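Quick one before bed. Finally did the budget for May and the grocery number is bad.
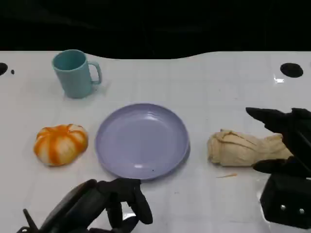 So, 561 on food. For one person! Rent went up by 100 too, which I knew about, but seeing it in the sheet is different. Total out was 1,659, total in was 1,591. You can do the math. I did it twice.

Pieter says I should shop once a week with a list and quit wandering into Dijkstra at 6 pm starving. Fair. Thats where most of it goes — cheese, mostly. And those little tubs of olives.

Plan for next month:

- big pot of soup, freeze half
- lunch from home, at least most days
- cancel Wetel (haven't opened it since winter)
- no olives. ok, fewer olives

Maarten Smits left a comment last time asking which spreadsheet I use. Just one I made, it's ugly, the colors mean nothing. Will put a blank copy up when I've fixed the savings tab, it keeps adding the rent in twice and I can't find were.

Also still owe Pieter for the train tickets. Going to do that now before I forget again.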